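The stick in the bean row

Tuvcombe, 3 Mar 2019

Wet morning, top end of the village, mud over the boot. The allotments at Tuvcombe run down to the old railway cutting and from the gate all you see in early spring is sticks. Hundreds of them. Wigwams left up from last year, a leaning double row, bundles under tarpaulin waiting for the beans. I came to write about soil and went home with a notebook full of sticks.

People care about them, is the thing. Ask a grower which variety of runner bean to sow and you get a shrug and a name. Ask what they grow it up and you get twenty minutes.

Hazel or bamboo

Two camps, more or less. The hazel people cut their own, or know a wood where it gets cut, and they want it done by the end of February before the sap is up. Straight rods, thumb thick at the bottom, twiggy tops left on for peas. They say beans climb it faster because the bark has some grip. Might be true. I have grown up both and the slugs got the lot either way.

The bamboo people buy theirs and keep them for years. Light, tidy, stack in a corner of the shed. The complaint is that they split at the bottom where they've sat in wet ground, and then one windy night in August the whole row goes over with the crop on it. Everybody had a version of that story. Usually it was someone elses row.

Then a third lot, smaller, who use sawn timber. Offcuts, battens, old broom handles. One plot near the water tank has a bean frame made entirely from a dismantled cot, and very good it looks too.

Lambert's yard

For bought sticks you go to Lambert, on the Tarstead road, past the garage. It is half timber yard and half everything else - coal, bird seed, one rack of wellingtons in sizes no one takes. The bean rods come in bundles of 45 and are propped by the door from the first mild week. Get there early. By Easter it's the bendy ones.

They do dowel and square stakes too, cut to length while you wait, and a dark reddish hardwood that costs a good deal more and which I was told is wasted on beans. Bought two anyway, for the dahlias. They take a point well. Sharpen them on the bench with a knife, away from you, turning as you go, and make the point longer than you think it needs. Short points bounce off stones.

Worth paying attention to grain while you're there. You want it running the length of the stick, top to bottom, without wandering off to the side. Where it wanders is where it'll snap, generally at knee height, generally in July.
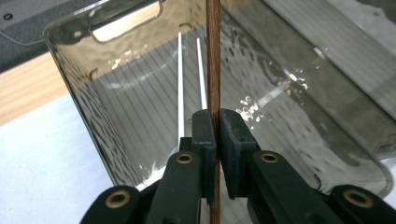
Putting them in

Don't push a stick into hard ground. Make the hole first with an iron bar, a foot deep if you can manage it, wiggle it about, drop the stick in and tread round it. Ten minutes a row and it stays put. Most of the collapsed wigwams I saw at Tuvcombe were in about as far as a birthday candle.

Spacing is argued over. Closer than you'd like looks mean in April and is a jungle by midsummer. Leave room to get your arm in, you will be picking every other day and the ones you miss turn to leather.

Tie at the top with something soft. Tarred string if you can stand the smell, old tights if you can't. Wire cuts into hazel and slides on bamboo. And put something on the ends of short canes - cork, upturned pot, tennis ball - before you bend down to weed. A cane at eye height is a nasty thing and very hard to see end on.

The show

All of this leads, eventualy, to Tarstead in late summer and the long bean class. The marquee smells of trodden grass and onions. Beans laid out on black cloth, dead straight, and straightness is really a question of how they hung, and how they hung is a question of sticks. Growers who win tend to lean their rows outward so the pods dangle clear of the leaves. Others hang a pod in a damp towel overnight to coax the curve out and don't talk about it.

Mine were bent. Ate them with butter.

What to do now

If your rods are still up from last year, pull them and flex each one across your knee. Any that creak are pea sticks now, or kindling. Scrub the soil off the ends and stand the rest somewhere airy till May. Order seed. Lambert shuts for lunch.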